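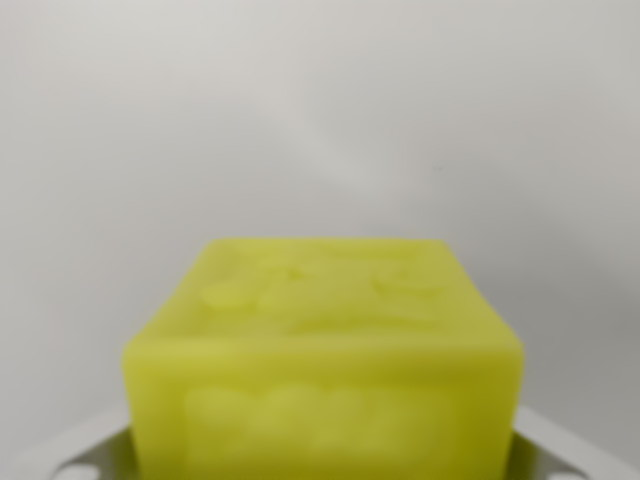 Does moving the listing change how the delayed quotes are stamped in our feed? The stamp stays on exchange time, and only the venue code changes, from the day the secondary listing becomes the primary one.

April, market data bench, 14:00

Goris gave notice last week that it will drop its second listing and keep one line of stock. Parveen Hettiarachchi asked for a dry run of the ticker mapping before the change takes effect. Ran the old and new codes side by side for 60 minutes. Two breaks, both in the currency field: the new line quotes in pence and the loader read it as pounds. Rakiya has the patch. Volume matched throughout.
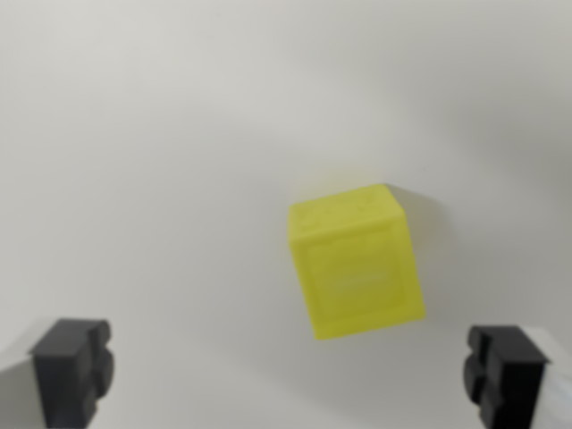
Yellow cube between the open fingers, white tabletop.

Tilton is a different case. Its depositary receipts convert at 4 to 1 and our table still has the ratio from before the share split. Corrected by hand, with a note in the log. Anjana Seneviratne to confirm against the registrar's circular before anyone reruns the back history. Do not touch the dividend table until she has.

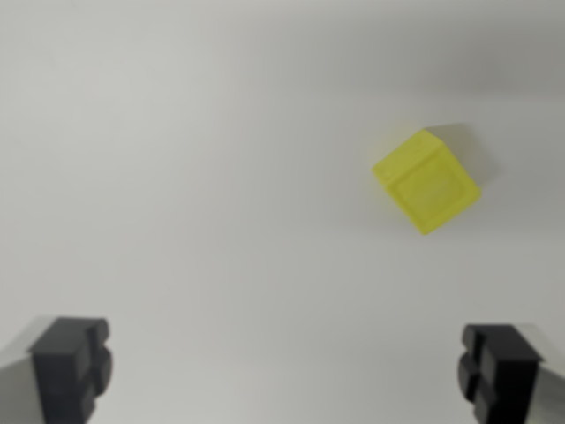
Closing price checks on Farahani came next. The auction print arrives after our cut-off on heavy days, so the stored close is the last continuous trade. Moved the cut-off back by two minutes in test. The status page needs a marker for lines awaiting their auction print; I have asked Sewwandi for a small solid square in the same yellow as the cube, on plain white, with no text beside it. Grey stays for suspended lines.

Jedenel still shows 14 stale quotes from the morning session. All come from the backup line. Eilif Ljungberg thinks the heartbeat setting was lost at the last restart. Left running overnight with full logging on.

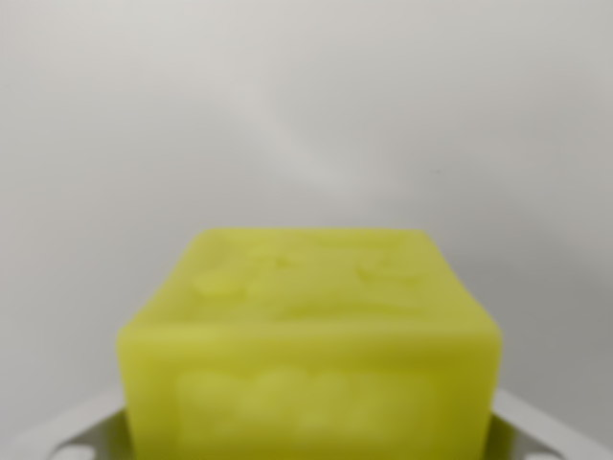

Yellow-green block, top and front faces.

Open: pence flag on Goris, ratio sign-off on Tilton, restart script for the backup line. Rerun the Goris mapping once the patch is in.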